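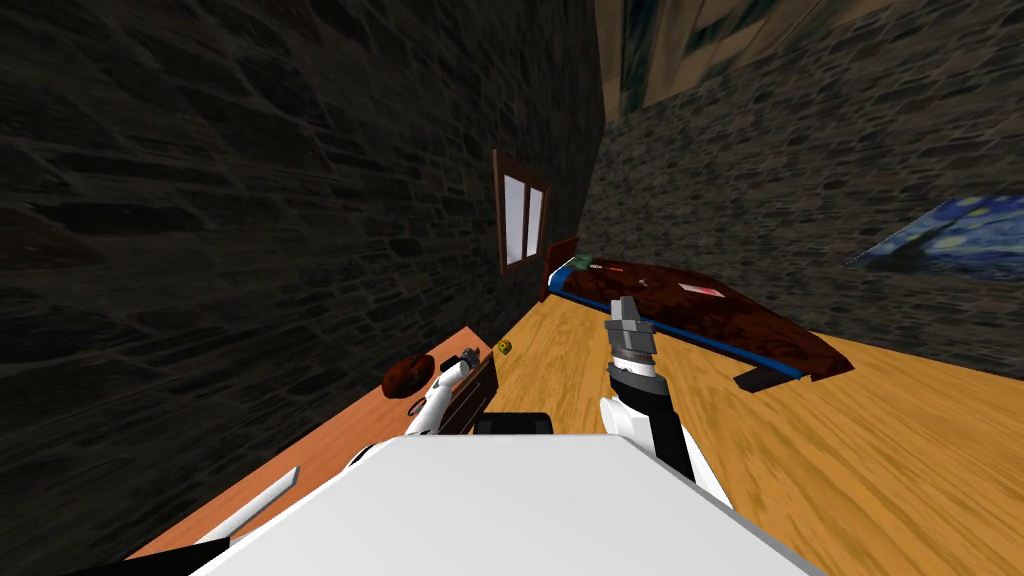

Cold house, month two

Quick one tonight, dinner's in the oven and I have 45 minutes before it needs me.

So. January in Cundport. I moved into the Sumen Street place thinking old stone equals cozy. Old stone equals cold. It soaks up every bit of heat you give it and then just sits there. I've been sleeping in a hat. The hat was supposed to be for hiking.

The gas bill came. $400. For one month, one person, mostly in one room. I read it standing up in the hall with my coat on and then turned the thermostat down, and then up again because my hands hurt.

Things I've tried so far, in no order.

Plastic film on the windows. The kind you shrink with a hair dryer. Did the bedroom first, badly, wrinkles everywhere. Did the kitchen better. The draft is gone from both, and I'd do it again, but get more tape than the box says because the tape in the box is junk. Also wipe the frames down first. I didn't. Half of it peeled off overnight and flapped at me.

Rug. Bought a thick wool one secondhand from Adomaitis, the place out past the car wash. Smells a bit like dog. Best money I've spent this winter. Bare feet in the morning and no swearing.

Door snake. Made one out of a pair of old jeans and 2 bags of rice. Works great, looks terrible. It splits at the seam if you kick it so dont kick it.

Heavy curtains — mixed feelings. They help at night, for sure. But I'd forget to open them and spend all of a sunny day in the dark with the heat running, which is pretty dumb. Now I open them while the coffee brews. South side only, the north side stays shut till March as far as I'm concerned.

Space heater. I have a little Jireck, hand-me-down, loud. It heats the desk corner in no time and makes the rest of the room feel colder when you get up. I run it while I work and unplug it when I leave. Don't put it on an extension cord. I did that for a day and the plug got warm and I felt stupid.

What hasn't worked: foil behind the radiators. Maybe it does something, I couldn't tell. It crinkles. Took it down.

Still on the list is the attic hatch. I put my hand up there last night and it was like opening a fridge. There's no insulation on the back of it at all, it's just a painted board. Going to glue some foam to it and put a strip around the edge. Should be a one evening job so I'll probably get to it in April.

Also humidity. With the film up, the bathroom doesn't dry out the way it used to, and I found a black spot in the corner behind the shampoo. Scrubbed it off. Now I leave the fan on after a shower and crack the door, and yes that lets the warm air out, so I'm basically paying to not have mold. Fine.

Thermostat is at 62 during the day and 58 at night. My sister thinks I'm nuts. My sister lives in an apartment with heat included and walks around in shorts, so her vote doesnt count.

Soup most nights. Leaving the oven door open afterwards — cheap trick, nice for a little while. I've had leek and potato so many times I'm kind of over leeks. If you have a soup with no leeks in it please put it in the comments.

Next bill lands in 14 days. Will post the number, good or bad. Ok timer's going, gotta run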